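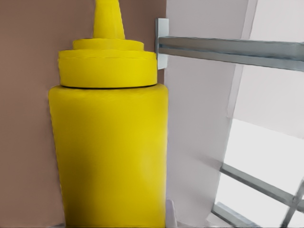
Simulation render: Kanini Nzioka / Bultlow

Simulated demonstrations: bottle set added

The manipulation group at Bultlow has added a squeeze bottle to the set of objects used for simulated demonstrations. The model is plain yellow with no label, so the learning system has to rely on the shape of the nozzle, cap and body. Labeled versions are planned for July.

The new batch holds 200 demonstrations, each around 30 seconds long. Operators drive the simulated arm by hand through the Modolix interface, and every run stores joint positions, gripper state and rendered views at each time step. Runs in which the bottle tips over are kept and tagged as failures. They are left out of the default training split but can be loaded with a flag.

Ryszard Żak rebuilt the scene files for this round. Wall color and light level now change between runs, and the start position of the bottle is drawn at random within set limits. Bright backgrounds remain a weak point: the current policy tends to close the gripper too early when the area beside the object is washed out. More runs under strong light will be recorded first.

Two format changes apply. Time stamps are now in milliseconds, and camera poses are stored per step instead of per run. Loaders written for the Avard release need to be updated before they will read the new files. Questions about the format go to Ryszard, requests for further objects to Kanini.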